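Workshop notebook, April, breathing and stillness group

Wrote this up right after the morning sit so I wouldn't lose it. We had nearly 90 people signed up and 46 came, and I can't tell you how nice it was to look out at them all! Sarmīte opened with the long version of the welcome (the one she learned at Irnen), and then we did 13 minutes of counted breathing. Next time I'd like to try the count out loud for the first half and silent after that - a few people at the back lost the thread and were too polite to say so.
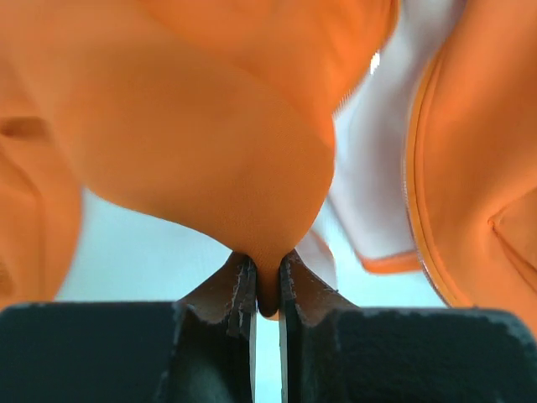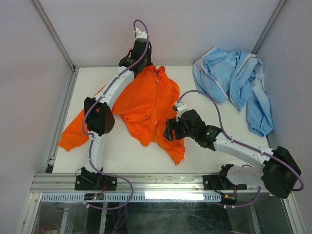 The talk on gentleness at home went over well, though I let it run long again. Jolene Kereama thinks we should cut the story of the two brothers and go straight to the listening exercise, and I'm coming around to her view, much as I love that story. In pairs, one person talks about something that wore them out that week and the other just listens, with no advice. Two pairs asked to keep going through the tea break, so we let them.

To sort out before Ondudlow: more floor cushions, a bell with a softer tone, and 100 copies of the evening practice sheet in larger type. Sarmīte is asking Espinoza about the printing. I still owe her the corrected second page.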